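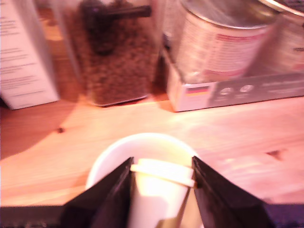 Drostport a écrit :
Tant que le taux d'échec se mesure en pour cent et pas en pour mille, une machine ne fait pas le ménage, elle fait des essais. Une vaisselle de famille, c'est plusieurs dizaines de prises par jour. À 2 % de ratés, il y a de la casse avant la fin de la semaine.

Répondre | Citer | Signaler

hideck
Membre confirmé
Le taux d'échec global ne veut pas dire grand-chose. Un raté sur une fourchette coûte une seconde tentative, un raté sur un verre plein coûte le verre et un coup de serpillière. Il faut séparer les échecs récupérables des autres. Sur notre poste de conditionnement à l'atelier, j'ai compté 132 reprises automatiques en une équipe, sans arrêt de ligne. Ça n'a gêné personne.

Drostport
Membre
Un poste de conditionnement, c'est une référence par bac, un éclairage fixe et un opérateur à portée de bouton. Une cuisine, non.

plirden_42
Modérateur
Merci de rester sur la question de départ, à savoir ce qu'une pince à deux doigts peut faire aujourd'hui sur une table ou un établi. Le sujet sur les aspirateurs est ailleurs.

Prasert Onsri
Membre
Je fais de l'intégration, plutôt côté atelier. Pour moi le problème des récipients se pose dans cet ordre :

1. L'axe d'approche. Si on descend par le dessus avec une pince large, on masque le bord au moment où on en a le plus besoin.
2. La raideur. Une tasse en céramique supporte sans difficulté un effort de serrage qui écrase un gobelet en carton. Même consigne pour les deux, et il y en a un des deux qu'on ne tient pas correctement.
3. Le contenu. Une tasse vide et une tasse avec quelque chose dedans n'ont ni la même masse ni la même tolérance à l'inclinaison.

Le point 3 est celui qu'on oublie dans les cahiers des charges. Un manche ou une touillette qui dépasse du bord change l'encombrement, et le modèle géométrique de la tasse ne sert plus à rien. 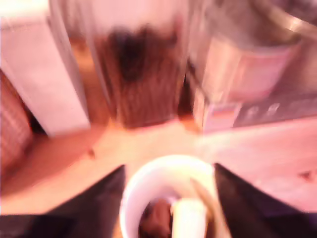
Page 6 sur 8

hideck
Membre confirmé
D'accord sur le contenu. Pour le masquage je suis moins inquiet. Avec une caméra au poignet on perd le bord dans les derniers centimètres, mais on peut terminer à l'effort : on descend, on ferme, on lit le courant moteur. C'est lent et ça fonctionne.

Drostport
Membre
« C'est lent et ça fonctionne » : donnez un temps de cycle.

hideck
Membre confirmé
18 secondes pour prendre, déplacer et reposer un mug, au mieux. Un humain met deux secondes en regardant ailleurs. Je ne prétends pas le contraire.

Drostport
Membre
Donc un facteur neuf, hors reprises. Pour débarrasser une table de petit déjeuner, près de 6 minutes si tout se passe bien. Je maintiens ma position : démonstration intéressante, pas un appareil ménager.

tan.b
Nouveau membre
Je ne vois pas pourquoi on compare à la vitesse humaine. Mon lave-vaisselle met deux heures et je ne m'en plains pas, je ne suis pas devant. Si la table est débarrassée quand je rentre le soir, le temps de cycle m'est égal. Ce qui compte c'est de ne pas avoir à surveiller.

Prasert Onsri
Membre
@tan.b C'est le bon critère, et c'est justement celui qui n'est pas tenu. « Sans surveillance » suppose de détecter qu'une prise s'est mal passée. Une chute franche se détecte bien. Un gobelet qui a tourné un peu entre les doigts, ou un couvercle à moitié déboîté, beaucoup moins. Le courant moteur est quasi identique dans les deux cas.

plirden_42
Modérateur
Question pratique pour ceux qui ont du matériel : est-ce que vous serrez les gobelets jetables au corps ou au niveau du couvercle ? Le couvercle déborde, il offre une portée plus raide, mais si on soulève par là on dépend du clipsage.

hideck
Membre confirmé
Au corps, sous le rebord, avec effort limité. Le couvercle peut venir toucher la face interne des doigts, ce n'est pas gênant tant qu'il ne porte pas la charge. Doigts revêtus de silicone, sinon ça glisse.

Drostport
Membre
Et la tasse à anse posée plus loin sur la table, vous la prenez comment avec le même outil et les mêmes réglages ? Changement de consigne à la main ?

hideck
Membre confirmé
Classification visuelle, puis table de consignes. Deux classes chez moi, rigide et déformable. Une tasse à anse se prend par le corps, l'anse hors du plan de fermeture. Je n'ai jamais obtenu de prise répétable par l'anse elle-même.

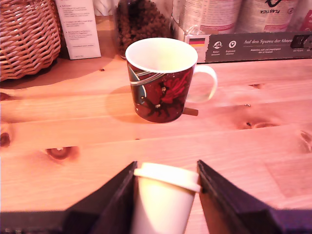

Re : Bilan provisoire et protocole commun

plirden_42
Modérateur
Je reprends ce qui fait à peu près accord, pour éviter de tout relire.

Atelier, pièces connues, poste éclairé : oui, avec reprise automatique.
Table domestique, objets mélangés, quelqu'un à côté : possible, lent.
Même chose sans personne : pas de données sérieuses dans ce fil.

Drostport
Membre
Je remplacerais « possible » par « parfois possible ». Le reste me va.

tan.b
Nouveau membre
Et avec du liquide dedans ?

Prasert Onsri
Membre
Pas testé de façon propre. J'ai prévu une série en avril, mugs à moitié remplis, inclinaison mesurée à la centrale inertielle. Je mettrai les fichiers bruts dans un sujet séparé.

Drostport
Membre
Avec les essais ratés, s'il vous plaît.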